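Narell Garment Kit – evaluation recordings

This is the readme for the recordings made while trying out the Narell garment kit, a wrist camera and gripper set sold by Windance for handling clothes on hangers. It covers what is in the download and how we set up the trial. The written review is a separate file.

Contents
753 episodes, one folder each
8 garments, all on hangers
Wrist camera video, joint positions and gripper state
A notes file for each garment

Task
Take a garment on its hanger, bring it to the rail and hook it on. Some episodes run the other way and start with the garment already hung. The task field in each folder gives the direction, either "hang" or "unhang".

Setup
All recording was done at the Clarkcombe workshop, with the kit driven by hand from the leader arm that comes in the box. We used the maker's default grip force except in the last 58 episodes, where it was lowered after the wire hangers began to slip. Those are tagged "soft".

The software is the one shipped with the kit, called Mai. It drops video frames when the disk is more than 100 GB full, so check the timestamps before lining video up with joint data.

Known problems
The wrist camera blurs thin wire at close range. Black clothes lose most of their detail in the lower part of the view. Hook position was labelled by hand and should be treated as approximate – we did not do a second pass.

Licence and contact
Free for research and teaching. Please ask before using it in a product. Questions to Chia-hao Chien at Clarkcombe. Last updated Tuesday, May 27, 2025.

Sample frame 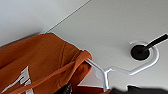
Wrist camera view: orange garment on a white metal hanger, hooked at the base of the black rod.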